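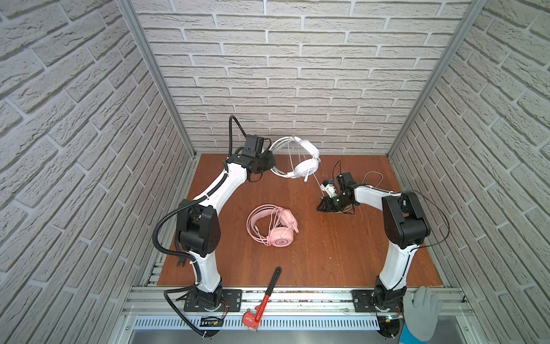

*Left arm has the white headphones, right arm is after the cable. Pink pair waiting on the table.*

I have now read the Prorkau planner's release notes three times, and I still don't know what "cable-aware" means. As far as I can tell, it means the planner draws a fat capsule around the place where a cable was last seen and tries to keep the elbow out of it. Fine. A cable swings, though, and the capsule doesn't.

Headphones were Jerome Mangubat's idea. He wanted something with a rigid part and a floppy part, so you can't cheat by treating the whole object as one mesh. I was against it for about a day. Then I looked at what the perception stack did with the plug on the white pair and came around – it labeled it "background" in 111 frames out of 1,136 and was very confident each time.

The vendor line is that this gets fixed with more data. Maybe. I've heard that about every perception problem since I started, and some of them did get fixed that way. But most of those dropped frames come when the thin white cable passes in front of the off-white brick, and I'd like to see someone try a plain old edge filter before we retrain anything.

Control is the part I have the fewest complaints about. Both arms hold still when told to. The handoff is where it gets silly: the right arm plans to where the plug was, the left arm moves the headphones a little to "help," and the two plans chase each other until one times out. Six seconds is the default timeout in Soler. I set it lower and got faster failures.

Jerome thinks a shared clock would sort it out. I think the left arm should just stop helping. We have a bet on it, lunch at Moletti, and I've already moved the left arm's replanning behind a flag so we can run it both ways.

The pink pair comes next. Its cable is coiled across the headband, and I have no idea what the capsule model will make of that. The release notes don't mention coils.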